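Gripper fault catch-up, minutes, 1st November
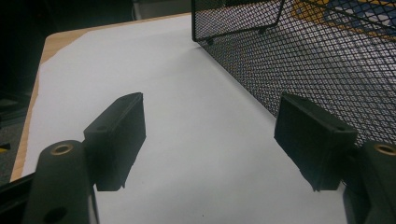
Both finger pads over the papered table, wire basket to the right.

Present: Maarten Van der Linden, the Brundo bench lot, two from Drurnier on the phone, and me typing (so blame me for the spelling).

We went straight to the pinch, as that's what everyone had come for. Mao closed without the trigger being touched and caught Maarten's fingertip. No skin broken, but he was cross and I would have been too! It's in the accident book. The log puts it at cycle 2,506, and we'd last changed the trigger cable in July.

Maarten thinks the cable is chafing where it enters the handle. Drurnier think it's the firmware, and they would like us to send the log before anyone takes a screwdriver to it. We went back and forth on this for ages and ended up agreeing to do the log first, then the cable.

Second thing, the slipping. Out of 289 picks in the last batch we dropped 37, mostly small stuff going into the mesh basket. I said the pads want replacing, Maarten said try a lower closing speed first, and he won that one (he usually does).

Kurnilitz have asked if they can have the spare unit. Not until we know whether it has the same fault, sorry Kurnilitz.

Agreed:
Power off before anybody's hand goes between the pads, me included.
Maarten to send the log to Drurnier and copy me in.
I'll order a new cable and 2 sets of pads.
Spare stays in the cupboard with a label on it.

Next meeting when Drurnier come back to us.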